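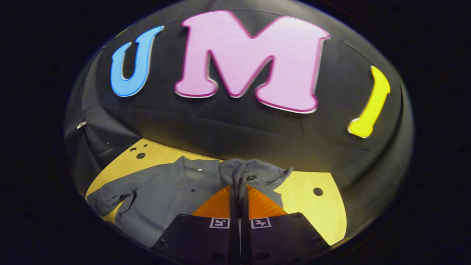
Regulator looks into delivery fees of two online shops

2018-05-24

The competition office in Villanueva has opened an inquiry into the online shops Sosora and Breler. It wants to know if the two companies agreed in secret on the fees that customers pay for home delivery.

Both shops raised their standard fee in October, within 2 days of each other, and by the same amount. Inspectors visited their offices this week and took copies of emails and contracts. The office said that such a visit does not mean the companies have broken the law.

If the suspicion is confirmed, each firm could pay a fine of up to 12 percent of its yearly sales. The inquiry has no fixed end date.
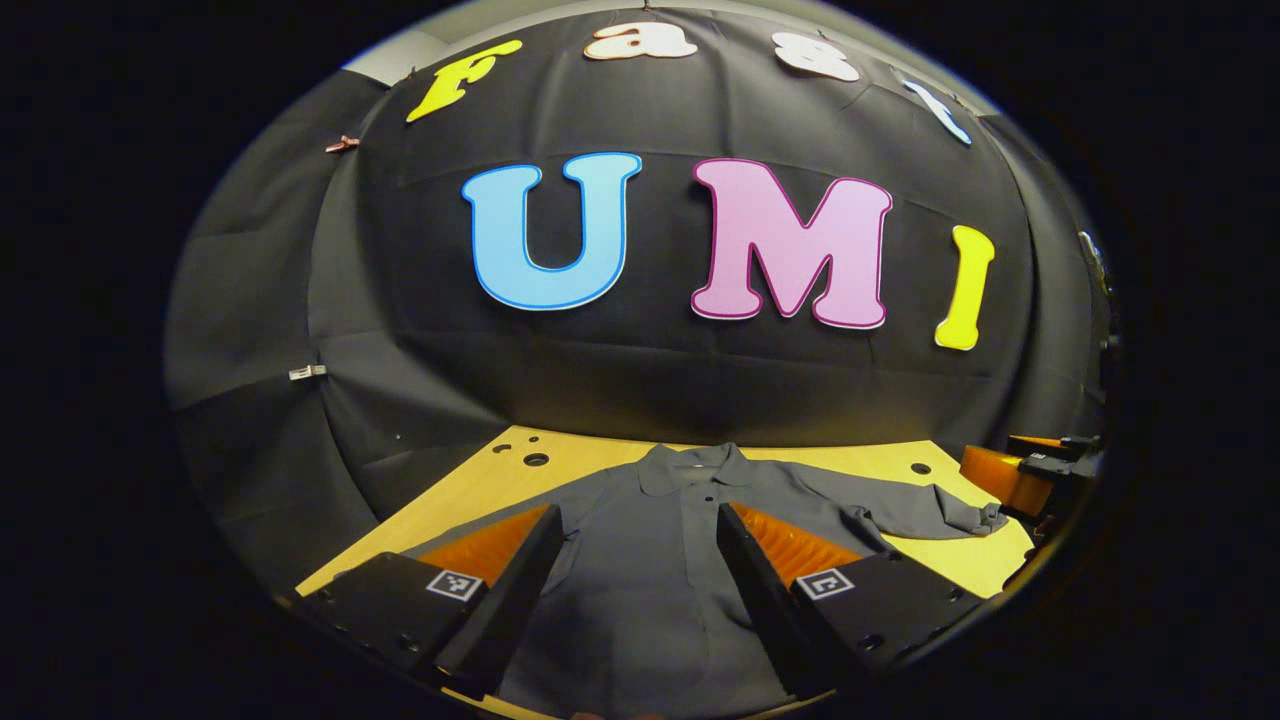
A third company, the parcel carrier Jusbridge, is also asked to give documents. It delivers for both shops and is treated as a witness at this stage. The office wants to find out whether information about prices passed from one shop to the other through the carrier.

Sosora said in a short statement that it sets its fees alone and will cooperate fully. Breler did not want to comment while the inquiry is open. Jusbridge confirmed that it had received the request – it has five weeks to answer.

A local consumer group sent the first complaint last winter, together with 125 receipts collected from its members. The group is now asking customers to keep their order confirmations, which may be useful if refunds are discussed later. Small sellers who use the two shops to reach buyers can also write to the office, and their names will not be published.

The delivery fees stay as they are for now.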